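Review: the Bovetine damp meter, used on house viewings

2020-06-02

I bought the Bovetine pin meter in October, when my partner and I had started looking at older terraces and had already lost one survey fee on a house with a wet back wall. It cost £31. I have now taken it to a lot of viewings and we have moved into one of the houses, so I can say how it did.

It is a plain thing. Two pins at the top, a cap that covers them, a small screen and one button. You push the pins into skirting, a door frame or plaster and it gives you a percentage. There is a setting for timber and one for masonry. The masonry figures are only good for comparing one bit of wall with another, and the leaflet does say so, in very small print on the back.

Ask before you use it. The pins leave two little holes, and most sellers were fine about it if I kept to the skirting behind a door. Rhun Wogan, who was selling the house on Drokdale that we nearly bought, asked me not to, so I put it away. The agents at Humphreys didn't mind at all as long as the owner agreed.

Where it earned its money was a two-bed with fresh paint in the front room. The skirting on the party wall read normal, then under the bay window it went off the top of the scale. Our surveyor, Hanan Khalaf, looked at the same corner later and put the repair at £2000, mostly for the gutter and replastering. We took that to the seller and got most of it off the price. That is the house we live in now.

It has its faults. The screen has no light, so cupboards under the stairs are a pain. It switches itself off after 60 seconds, often just as you have found the next spot. Foil-backed plasterboard sends it to maximum even when nothing is wrong, and it gave me a bad fright in one kitchen. The cap is loose and I have stuck mine on with tape.

The Ziltedgate meter a friend lent me has a light and a better case, and costs twice as much. The readings were near enough the same. I would buy the Bovetine again for viewings, and still pay for the survey.
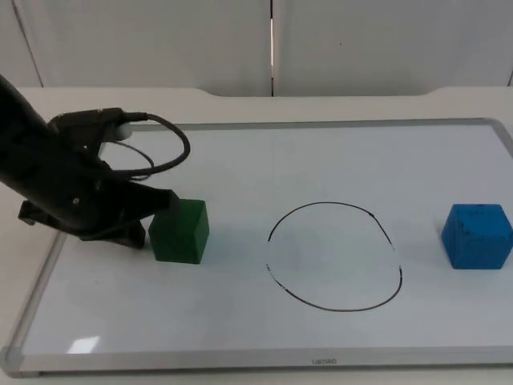 Can I use a damp meter in place of a survey?

A cheap meter only tells you which spots to ask about. It can't tell you the cause of the damp or check the roof, drains or wiring, so keep the survey and pass your readings on to the surveyor.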